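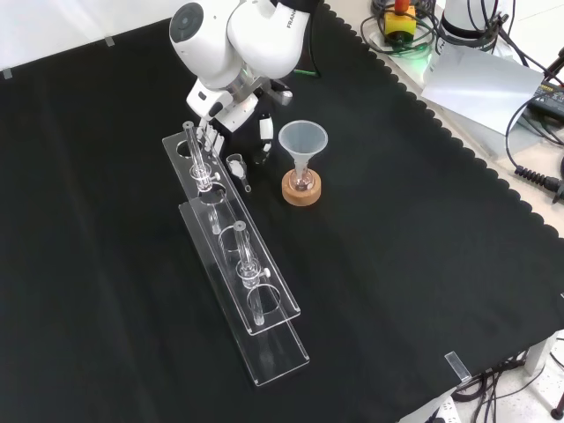
Figure 3. Workspace for the glassware tasks, seen from the fixed camera. The gripper is above the rear end of the test tube rack; the funnel and round-bottomed flask stand to the right.

3.2 Collection of demonstrations

All demonstrations for the glassware tasks were gathered by teleoperation on a single Franka arm. The operator moves a hand-held controller whose pose is mapped to the pose of the gripper, with a clutch button that lets the hand be repositioned without moving the arm. Finger opening is commanded by a trigger and recorded as a continuous value, although the operators tended to use it as a switch. Joint positions, gripper width, commanded pose and camera images are written to a common log with a shared clock.

The set used in this paper, which we call Wender, contains 744 demonstrations over 18 task variants. A variant is defined by the object to be grasped, its starting pose class and the goal. The objects are those of a small teaching laboratory: test tubes, an acrylic rack, a funnel, a flask in a cork ring, and a small glass vessel that may start upright or on its side (Figure 3). Variants in which the vessel starts on its side were added after a first round of training, when the policy was found to close the fingers at the height of an upright rim whatever the pose of the object.

Transparent objects were chosen on purpose. Depth readings on clear acrylic and thin glass are unreliable, and the two-tier rack is visible mainly through its edges, its holes and the reflections along it. We therefore discard depth and train on colour images alone. The table is covered with a black cloth, against which highlights on the glass are easier to find than on the light table surface. The cloth is clipped at the edge and taped at the back so that it does not creep when an object is dragged. Small folds remain and were left as they were. The background behind the table was not screened off, and cables and other equipment stay in view of the fixed camera throughout.

3.3 Resets and variation

Before each demonstration the operator resets the table by hand from a printed card. The card gives the angle of the rack, the holes to be filled and the approximate place of each remaining object. Cards were drawn at random within a variant, with the constraint that no two consecutive cards share the same rack angle. The rack may lie along the table, across it or diagonally. Diagonal placements are over-represented in the set, as they produced most of the failed insertions in pilot runs.

Objects that play no part in the task are left on the table in half of the variants. They are never removed during a demonstration, and a run in which the arm touches one of them is kept if the goal is still reached. Contact of this kind is marked in the log but not used in training.

Three operators took part. Two had used the arm before; the third had none of this experience and completed a practice block of 70 demonstrations, none of which enters the set. Sessions were limited to up to 245 minutes including breaks. Lighting came from the ceiling lamps only, and the blinds were kept closed.

3.4 Filtering and labelling

Each demonstration was replayed at double speed by a second person and given one of three labels: clean, recovered or failed. A recovered demonstration is one in which the first grasp or insertion is missed and the operator corrects it without a reset. Failed demonstrations were dropped. Recovered ones were kept in full, including the missed attempt, after a comparison on the rack variants showed that trimming them made the policy less able to retry.

Where the two persons disagreed, Rosine Pruvost and Valentin Leclerc reviewed the recording together and fixed the label. Most disagreements concerned tubes that were seated in the correct hole but had been released early and dropped the last few millimetres. These were labelled clean if the tube came to rest in both plates of the rack.

Idle periods at the start and end of each log were cut using a threshold on the commanded speed. Pauses in the middle were not cut. Operators often stop just above the rack to judge alignment, and we return to the effect of these pauses on the learned policy in Section 5.1.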